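Tadilbridge Home Forum > Laundry and Clothing Care > Folding lightweight knits and mixed-fabric tops

tarn_fold
Posts: 56
14 Jul 2019

I have a batch of thin tops to get through, most of them two fabrics sewn together: a light, slightly sheer body and a heavier dark section. They do not hold a fold. I lay one flat, bring in the sides, fold up from the hem, and by the time it reaches the shelf the light part has slid out from under the heavy part. Cotton T-shirts folded the same way on the same table are fine.

Surface is a smooth white table. I have tried a folding board (the Plamlow, medium) and it makes the edges straighter but the stack still slumps. Is this a method problem or a fabric problem?

Randmont_R
Posts: 3,069

Fabric problem first, method second. Two fabrics of different weight will shear against each other whenever the fold line crosses the seam between them. Put the first fold along the seam if the garment allows it. If the seam runs diagonally, fold the heavy section over the light section so the weight is on top.

The board will not help with that. It sets width and nothing else.

pleatline
Posts: 412

Disagree on weight on top. I fold heavy section to the bottom and it stays put, as the light fabric has nothing to push against it. With heavy on top, the light layer moves when you pick the thing up.

More important is how you handle it before the first fold. If it comes out of the basket by the middle, you start with a twist in it, and thin fabric keeps a twist. Lift by the shoulders or by the trim.

Randmont_R

Depends on the storage. For a flat stack I would still put the heavy part on top. For upright filing in a drawer, heavy at the bottom is right. The original post said shelf.

tarn_fold

Shelf, open front, 12 inches deep. Stacks of five at the moment.

I had not considered the pickup. Mine come out of the basket in a bunch and I sort it out on the table. One of the two-fabric ones, pale yellow with a brown band and navy next to it:

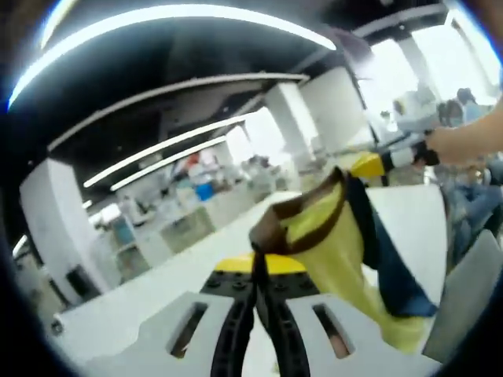 Yellow and navy top, gathered at one end, before laying out.

The yellow is the part that slides. The navy hangs down in a long diagonal fold and keeps its shape well enough.

pleatline

There is the twist. The yellow is gathered into a cone where it is held and everything past that point fans out from it. Put that down as it is and you have radiating creases to smooth out before you can fold anything. Get hold of it at two points along the brown band, well apart, and let it hang until the light part falls straight. Then lower it to the table bottom edge first.

Smoothing by hand works but on sheer fabric it stretches the cloth off grain, and then the two halves no longer match when folded.

louro_linens
Posts: 230

Agree with the two-point hold. I would not bother hanging it, though. Lay it down, pin the band with one hand and draw the opposite edge away with the other. Takes less time and you do not need to lift your arms for a full basket.

Also, the table. Smooth white laminate or anything similar gives no grip. A cotton towel or a piece of felt under the work makes more difference than a board.

pleatline

Drawing the edge away is the same stretching I just described.

louro_linens

Not if you stop when it is flat. I have done it on thin viscose for years with no mismatch I could measure.

Randmont_R

Felt grips too much on sheer fabric. It drags the underside when you make the second fold. Flat-weave cotton, pulled tight and clipped at the table edge, is the better option.

On stack height: five is too many for this type. Try three, or put a sheet of card between every second item. Card cut to about an inch less than the shelf depth will not catch when you pull the lower ones.

tarn_fold

Tried this on part of the batch. Results so far:

Holding at two points on the band: clear improvement, the light part lies flat with almost no smoothing.
Clipped cotton sheet on the table: improvement, smaller.
Heavy section on top: stack holds at three, leans at four.
Heavy section at the bottom: leans at three.

I did not test the drawing method. Card is next.

pleatline

Which direction does the lean go in the heavy-at-bottom stack? If it is toward the fold edge, you are folding too narrow, and that would happen with either order.

tarn_fold

Toward the fold edge, yes. Board width is 9 inches. I will redo both at 11 without the board.

Randmont_R

Alternate the fold edges front and back as well, or the lean will return at any width.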